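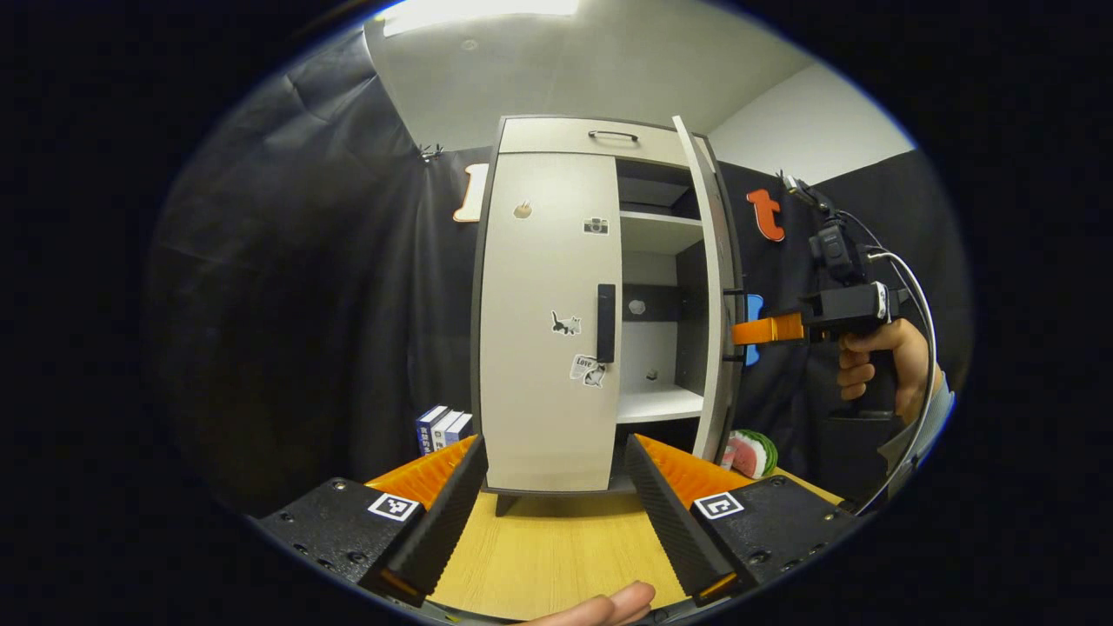
TICKET 2750 – right door won't stay shut, small white cabinet

Status: open, waiting on part
Opened by: Marijke Timmermans
Assigned: Alfredo Magbanua
Product: Kellura tabletop cabinet, white / dark gray, one drawer over two doors
Priority: low (bumped to normal Tuesday, see below)

Problem as reported

Right door drifts open by itself. Push it shut, it holds a few seconds, then it's hanging open again. Left door fine. Drawer fine. Happens with the cabinet empty or with stuff in it. Started after we moved it to the other table I think, but can't swear to it.

Already tried: pushing harder. Folded paper in the gap – works until somebody opens it.

– Marijke

Log

9:10 Alfredo
Got it. Few questions. Is the cabinet level? Does the door rub anywhere when it closes? And is the catch magnetic or the roller kind? Kellura did both and the fix is different.

9:25 Marijke
No idea about the catch. No rubbing that I can hear. Table looks level to me but I didn't measure.

10:40 Alfredo
Went down with the short level. Table is fine, cabinet isn't. Leans forward a hair, front legs sit lower than the back ones. Put two thin felt pads under the front. Door now opens slower but still opens. So lean is part of it, not all of it.

Hinge screws next. Top hinge on the right door was loose, about a half turn. Bottom one OK. Tightened by hand, no drill, the panel is thin and the screws strip if you look at them wrong.

11:05 Alfredo
Better. Closed it 26 times, stayed shut on most, popped back on a few. Catch is the magnetic kind, little plate on the door and magnet up under the top of the frame. Magnet is weak. Cleaned both faces with a dry cloth, no real change. Swapped sides to test: right magnet on the left door, left door starts drifting too. So it's the magnet.

11:15 Alfredo
Put magnets back where they were. Need a replacement.

11:50 Hendrik Stevens
Before you order – is that one still under warranty? We bought a few at the same time and one went back.

12:05 Alfredo
Checked, no. Ran out in July. Also it has stickers on the left door (cat, the Love one, the camera, the brown round one) and I doubt they'd take it back like that anyway.

12:10 Marijke
Please don't peel the stickers!! If the door has to be swapped, swap the right one.

12:12 Alfredo
Not touching the left door. Nothing wrong with it.

13:30 Alfredo
Kellura doesn't list the magnet on its own, only the whole hinge and catch kit. Fusteck has a generic one, same hole spacing, 54 cents each. Smallest pack is way more than we need but still cheaper then the kit. Asked Hendrik to OK it.

13:45 Hendrik
OK. Get the pack, the others will go the same way sooner or later.

14:20 Valdir Figueiredo
Same cabinet upstairs did this. Cheap fix while you wait: loosen the plate on the door, slide it toward the magnet as far as the slot lets it, retighten. Bought us a couple months. Don't glue anything to the magnet, we tried that, made a mess.

14:50 Alfredo
Did Valdir's thing. Plate had maybe a millimeter of travel left. Holding for now. Let the door swing in on its own a few times and it catches. Bump the table and it stays shut, mostly.

Tuesday, 8:30 Marijke
Open again this morning. Can we raise the priority, people keep catching their sleeves on the door. It sticks straight out when it's open.

Tuesday, 8:50 Alfredo
Bumped to normal. Part is ordered, no ship date yet. Until then:

Keep the felt pads under the front legs. If you move the cabinet, move the pads too.
Put anything heavy on the lower shelf, toward the back. Nothing heavy in the drawer.
Lift it by the body, not the handles. Long door handle is the worst one to pull on, it twists the hinge.
Folded paper OK. No tape on the white, it'll take the finish off.

Tuesday, 9:15 Marijke
Fine. What about the round knob thing on the back wall inside, is that supposed to be there? Somebody asked if it's part of the catch.

Tuesday, 9:20 Alfredo
Not part of the catch. Leave it alone, I'll have a look when I'm in there with the new magnet.

Tuesday, 11:00 Alfredo
Fusteck says shipped. Will fit it when it lands, then test with the pads on and off. Keeping ticket open.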